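Gullach build gallery

Home > Builds > Gullach > Hand and sleeve

Gullach is a robot build in the shared workshop at Vitstead. Work on the hand began in August. This page covers the hand, the sleeve and the first jobs over a bin. Page updated 21 October 2020.

The fingers went through 2 versions. The first set had plain ends and dropped smooth things too often, so the current set has rounded black tips. Printing one full set takes 29 hours on the Ceda printer. The sleeve is knit and slides off when the wiring has to be reached. 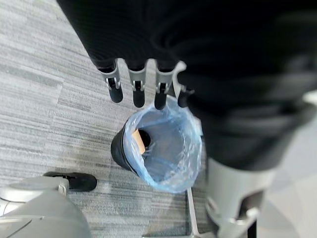 Does the hand need to be recalibrated every time it is switched on?
Only after a finger has been taken off. The zero positions are saved on the controller board, and a normal start reads them back. A full calibration takes 35 seconds.

Four fingers over the bin, with the blue liner folded over the rim. There is one small tan piece inside.

The drop routine is short. The arm moves to a saved point, the fingers open, and the arm goes back up. The wrist program is adapted from the Arabzadeh grip code, with the speed limit set lower. The log keeps the last 200 drops and then starts writing over the oldest.

Still to do: new hinge pins, a better cuff for the sleeve, and a cable clip at the elbow. Part files are on the Gullach downloads page.

Next gallery: Legs and feet
Back to all builds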